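## Tips for the sorting bench: software side

Small settings save big headaches! All of these came out of getting Wovex, our two-arm planner, to put toy food on plates.

- **Name plates by color, never by position.** Someone will nudge the row, and "plate 2" stops meaning anything. "Pink" still works.
- **Plan each arm to a waypoint above the board first.** I use 10 cm, then a slow straight drop. So much calmer to watch!
- **Give the board its own zone** and let one arm in at a time. Lock on entry, release on exit – it's eight lines of code and I love every one of them.

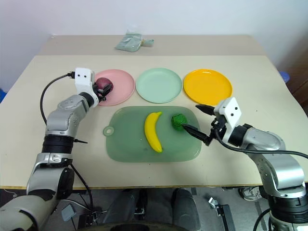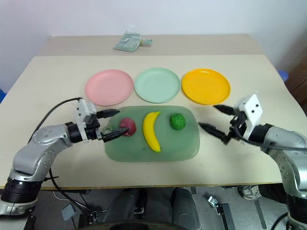 *Pink, green and yellow plates behind the board, one arm on each side.*

- **Mask the glare.** A glossy yellow plate can throw a highlight that the detector reads as an object. Averaging a few camera readings helps too.
- **Label shapes loosely.** My Griren label set had "plum" and "apple" swapping all day. Now it's "round red" and the trouble is gone.
- **Log every grasp,** even the dull ones. I have 1,092 saved, and replaying almost 40 of them after each update is my favorite part of the morning.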